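Wullico 소개

안녕하세요, 울리코를 꾸리고 있는 버나뎃 모리아티(Bernadette Moriarty)예요. 이름만 보고 영어로 메일을 보내시는 분들이 많은데, 한국말로 편하게 쓰셔도 됩니다. 오히려 한국말 메일에 답장이 더 빨리 가요!

울리코는 손으로 책을 묶고 고치는 작은 제본 학교예요. 처음부터 학교를 하려던 건 아니었어요. 저는 드라부드빌(Dravudville)에 있는 오래된 제본소에서 일을 배웠는데요, 거기서 5년 동안 한 일의 절반은 풀 쑤기였습니다. 밀가루 풀이요. 너무 되면 종이가 울고, 너무 묽으면 등이 들뜨고, 여름엔 하루만 지나도 쉰내가 나요. 지금도 풀 냄새만 맡으면 그 제본소 뒷방이 생각나요.

한국에 와서는 집 거실에서 사람들 책을 고쳐 주기 시작했어요. 할머니가 쓰시던 성경, 등이 떨어져 나간 국어사전, 아이가 하도 봐서 낱장이 된 그림책 같은 것들이 왔어요. 그런데 맡기러 오신 분들이 자꾸 옆에 앉아서 구경을 하시는 거예요. 그러다 바늘을 쥐여 드리게 됐고, 그게 첫 수업이 됐습니다. 거실 식탁에 앉을 수 있는 만큼만 받았으니 지금 생각하면 참 단출했지요.

지금은 세 가지 과정이 있어요. 제일 먼저 듣는 건 '첫 책' 과정이고, 접지부터 실매기, 표지 싸기까지 해서 공책 한 권을 완성합니다. 그다음이 '고치는 책' 과정인데, 집에 있는 망가진 책을 직접 들고 오셔야 해요(도서관 책은 안 됩니다. 진짜로 들고 오신 분이 계셨어요). 마지막은 가죽 장정 과정인 '케사우(Kesau)'예요. 가죽을 얇게 깎는 데만 한참이 걸려서 성격 급한 분들은 좀 괴로워하시는데, 끝나고 나면 그분들이 제일 뿌듯해하시더라고요.

한 반 정원은 최대 15명입니다. 더 받으면 안 되냐고 물어보시는데, 실매기는 옆에서 손을 봐 드려야 하는 작업이라 이보다 많아지면 제가 못 따라가요. 수강생 나이는 정말 제각각이에요. 작년 7월 반에는 고등학생하고 일흔 넘으신 어르신이 짝꿍이었는데, 둘이 아직도 연락하고 지낸대요.

종이는 여러 곳에서 들여오지만 면지만큼은 스리웡(Sriwong) 것을 씁니다. 두께가 일정하지 않아서 처음엔 불평도 했어요. 그래도 접었을 때 결이 살아 있는 느낌이 좋아서 결국 계속 쓰고 있네요. 교실 서랍에 면지 견본이 56가지 있으니까 수업 없는 시간에 오셔서 마음껏 만져 보세요. 손만 씻고요!

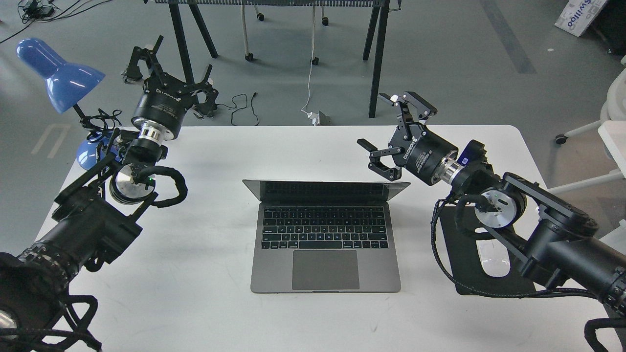

수강료 얘기도 조금 할게요. 재료비는 전부 수강료에 들어 있고, 바늘과 본폴더는 과정이 끝나면 가져가시면 됩니다. 칼은 학교 것을 쓰세요. 개인 칼을 가져오시는 건 괜찮지만 날은 꼭 새것으로 갈아 오셔야 해요. 무딘 칼로 판지를 자르다가 삐끗하는 걸 너무 많이 봤거든요.

수리 의뢰도 계속 받고 있어요. 다만 요즘 밀려 있는 책이 좀 많아서, 사진을 먼저 메일로 보내 주시면 고칠 수 있는지부터 말씀드릴게요. 표지, 책등, 그리고 제일 심하게 상한 쪽 이렇게 찍어 주시면 됩니다. 테이프로 붙여 두신 곳이 있으면 절대 떼지 마시고 그대로 두세요, 제발요.

다음 '첫 책' 과정 신청은 4월 12일에 엽니다. 지난번에 대기 걸어 두셨던 분들께는 제가 따로 메일 드릴 테니 스팸함도 한번 봐 주세요. 그럼 교실에서 뵐게요!

버나뎃 드림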